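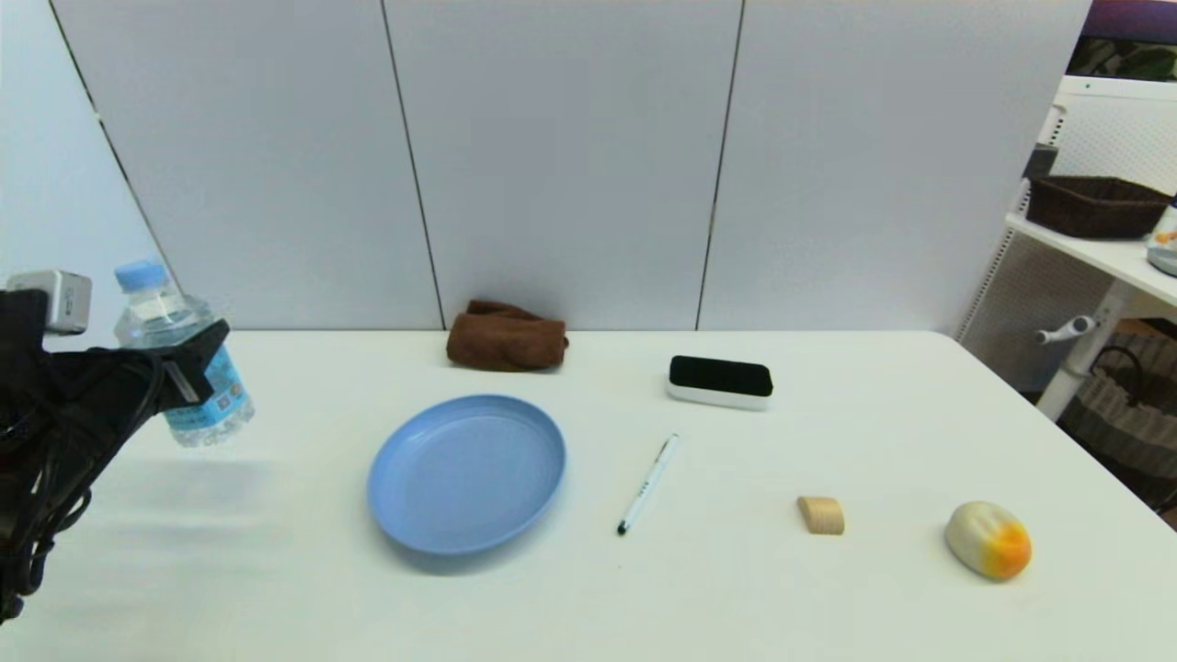 2019-08-25
By Madhu Nigam

The Pumarmont Technical Institute has announced the results of its first year-long student project in household robotics. Twelve students in the second-year automation class took part, working under the direction of Deepika Fernandes, senior instructor in the Department of Applied Mechanics. The project, known as Caruso, concluded this month with a review before faculty members and invited guests.

The purpose of Caruso was to teach a robotic arm to handle ordinary objects on a tabletop. Students were asked to choose items that might be found in any home or office, to arrange them in a work area, and to guide the arm through a series of short tasks. The tasks included lifting a water bottle, moving a pen, placing a toy fruit on a plate and setting a whiteboard eraser to one side. Each completed attempt was recorded and stored for later use in training the arm to carry out the same task without guidance.

The class set itself a target of 1,000 recorded attempts when work began in February. By the close of the project it had stored 1,000 attempts and accepted 407 of them for training. The remainder were set aside, in most cases on account of a dropped object or an incomplete recording. The department will keep the rejected attempts so that next year's class may study the causes of failure.

According to the final report, the bottle was the most difficult object in the set. A clear plastic bottle bends under pressure, and its balance changes with the amount of water inside. Students revised the closing force of the gripper several times before settling on a value that held the bottle without crushing it. Of the 407 accepted attempts, 235 involved the bottle, as the class chose to spend the greater part of the summer session on that task.

"Our students came into this course able to write a program and wire a motor," said Ms. Fernandes. "What they had not done before was stay with a single movement for weeks and keep proper notes on it. The notes are the part of the project I am most pleased with."

The students divided their duties by rotation. On any given day one student operated the arm, a second reset the objects between attempts, and a third kept the log. Every student was required to serve in each position before receiving credit. The written log runs to 321 pages and has been bound for the institute library, where it may be consulted at the reference desk.

Software for the project was prepared by students in the department's evening laboratory. The program, called Drekix, allows an operator to mark the start and end of an attempt and to enter a reason when an attempt is rejected. The department intends to maintain Drekix as a teaching tool and to make it available to other classes at the institute. A short manual is being prepared for incoming students.

Funding for parts and repairs was provided by Disell, a regional supplier of workshop equipment, under an agreement that also covers the coming academic year. The agreement provides for a replacement set of gripper fingers and for two paid summer positions, which will be open to students who have completed the automation class with a passing grade.

Enrollment for the second year of Caruso is now open. Applicants must have completed Introduction to Control Systems or its equivalent and must be available for laboratory sessions on two afternoons each week. The new class will continue with tabletop tasks and will add the folding of small towels, a task the first group attempted but did not include in its final review.

Application forms may be obtained from the office of the Department of Applied Mechanics. Completed forms should be returned to the same office together with a transcript and the name of one instructor willing to serve as a reference. Students who took part in the first year may apply to return as laboratory assistants.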